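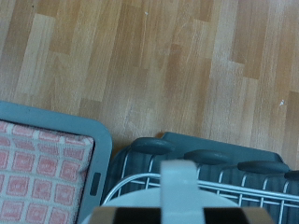
Figure 5.1 The work at hand: a stretch of wood floor, a framed cushion and a heater with a wire rail, from the gripper's side.

Chapter 5
When the Job Changes and the Title Doesn't

Ask people what they picture when they hear that a workplace is being automated and you will get a factory, usually with sparks. Ask the same question at Laryea, a short-stay rental company that looks after 200 furnished apartments, and you will get a sigh and a story about a heater.

Laryea bought its first Trakine units to do what the company called floor readiness. Between one guest leaving and the next arriving, a room has to be put back the way it was. Small objects are picked up. Larger ones are moved to where the room plan says they belong, or left alone if they are too heavy or too awkward. A person used to do this in the same sweep as the beds and the bathroom, and no one had ever written it down as a separate task. It took a robot for the task to get a name, a line in the budget and its own meeting.

Keep that in mind as you read. Automation tends to arrive one task at a time, while people are hired by the job. A job is a bundle of tasks, many of them too small to mention in the hiring ad. Pull one out and the rest of the bundle shifts.

What the robot was given

The plan was simple enough to fit on one page, and for a while it did. The robot would go in first and deal with the floor. A housekeeper would follow and do everything else. Managers expected each apartment to need less of the housekeeper's time, and in the plain rooms it did. A bare floor with a dropped sock on it is an easy morning for a machine.

Furnished rooms were harder. Look again at Figure 5.1. A housekeeper glancing at that corner would see a padded thing on the floor and a heater almost touching it, and would have an opinion before setting down the bucket. Should the two be that close? Is the pad part of the apartment, or did a guest leave it behind? The white flecks on the planks need a vacuum, and that takes no thought at all. The rest takes a little judgment, and judgment was the part of the bundle that had never been listed.

The Trakine's answer, when it was unsure, was to stop and send a question. The question went to a tablet. The tablet went to a housekeeper.

What the people were left with

Within a season the housekeepers at Laryea had a new duty, known officially as exception handling and unofficially as babysitting. The shift that began at 7 a.m. now opened with a list of rooms where the robot had paused overnight to think. Some of the questions were good ones. One unit asked, across 32 separate visits, whether the same doormat was a doormat.

It would be easy to stop there and laugh, and the housekeepers did plenty of that. But the change had real effects, and they did not all point the same way. Bending and lifting went down, and people who had been doing the work for years were glad of it. Interruptions went up. A housekeeper halfway through a bathroom could be called away to rule on a laundry matter two floors up. The pay scale had been written for cleaning, and it had nothing to say about ruling on things.

There was also the matter of blame. When a person moved a heater to the wrong wall, that person heard about it. When the robot did, the complaint went to whoever had last tapped "approve" on the tablet. The housekeepers noticed this well before management did, and for about a month the approvals slowed to a crawl. The software supplier, Plaladness, reported the slowdown as a training issue. In a sense it was, though the people who learned the most from it worked upstairs.

Where this chapter goes

Section 5.2 looks at how tasks get separated from jobs and who does the separating. Section 5.3 follows the questions a machine cannot answer and asks who ends up with them, and whether anyone is paid for the trouble. Section 5.4 returns to Laryea after the company rewrote its job descriptions, an exercise that took longer than installing the robots.

Before you go on

Choose a job you have held or watched closely. Write down every task in it, including the ones too dull to put on a résumé. Mark the 2 you would hand to a machine first. Then write a short paragraph on what the person doing the job would have to do differently the next morning, and who would have to tell them. Bring your list to class. You will need it for Section 5.2.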